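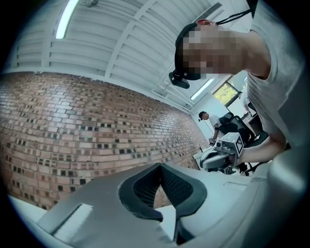

My car has started telling me how I feel. I mean the little coffee cup that lights up on the dash when it has decided I'm tired. It came on last week when I was four minutes from home, wide awake, singing, and I took it as a review.

Dalibor Tóth, who sits across from me at work and drives a good deal more than I do, has had the coffee cup for years and says he stopped seeing it after the first winter. I asked if he'd ever pulled over for it. He looked at me as if I'd asked whether he'd ever read the manual.

So I read the manual. The cup comes on after a long stretch without a break, or when the steering gets "irregular," meaning you drift a little and then snatch the wheel back. It can't tell tired from fiddling with the vents. On our road, which the county patches every June with whatever it has left over, everyone's steering is irregular. By the car's reckoning the whole valley is asleep.

I do get tired at the wheel, though, and the annoying part is that the cup has never once been lit when it happened. It's always the drive back from Jintana's, late, after too much noodle soup. I know the signs by now. I miss the turn for the feed store. I read the same billboard twice. I open the window and turn up the radio, and I feel terrific for as long as it takes to get cold, and then I'm staring at taillights again with my mouth open.

What works for me is stopping. I hate stopping. There's a gas station at exit 9 with a dark corner by the air pump, and I've now slept there 3 times, seat back, doors locked, phone alarm set for twenty minutes. First I drink a small coffee, fast, so it can get to work while I'm out. The coffee is awful. The nap is wonderful. I wake up with a seat belt crease on my cheek and drive home like a person.

Jintana thinks I should just stay over on her couch. I've met her couch. It belonged to her aunt and I believe it dates from 1843.

Anyway, the cup came on again this morning, on the way to the dentist, at twenty past eight. I'd slept nine hours. I yawned the rest of the way there.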